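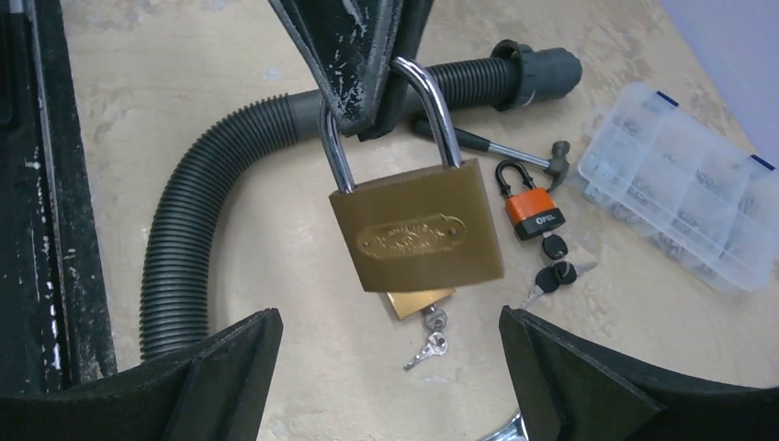
Figure 4-1. Brass padlocks, large and small.

4.3 Locking the Forkenau storage cabinet

The cabinet is supplied without a lock. The hasp on the upper door accepts the larger padlock size and the hasp on the lower drawer accepts the smaller. Do not interchange them.

1. Close both doors and check that the centre seam is flush from top to bottom.
2. Swing the hasp over the staple until it lies flat against the door.
3. Pass the open shackle through the staple from the left.
4. Press the shackle home and pull down once to confirm that it has latched.
5. Remove the key and store it away from the cabinet.

NOTE: If the hasp does not reach the staple, loosen the 2 hinge screws on the right-hand door, lift the door and retighten.

CAUTION: Do not lock the cabinet while it is being moved. A shifting load can bend the staple.

4.4 Loading limits

Each fixed shelf is rated to 40 kg, evenly distributed. The total load must not exceed 92 kg. Place heavy items on the bottom shelf and keep aerosols and solvents out of the cabinet. 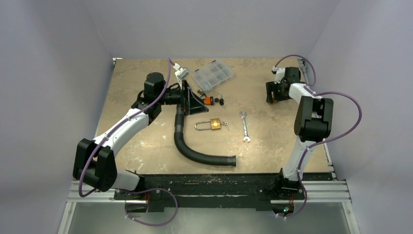 Allow 600 mm of clear floor in front of the cabinet so that both doors open fully. On uneven floors, adjust the levelling feet before loading:

1. Empty the cabinet.
2. Turn each foot anticlockwise to raise the corner, clockwise to lower it.
3. Check for level across the top panel, front and back.
4. Tighten the lock nuts.

CAUTION: Cabinets on the Gukeck plinth must be fixed to the wall before any shelf is loaded. See Section 3.6.

4.5 Lock care

Apply dry graphite powder to the keyway every November. Do not use cooking oil or grease, as both collect grit. If a key turns stiffly, stop and clean the keyway before trying again. Replace any padlock whose shackle can be pulled open without the key.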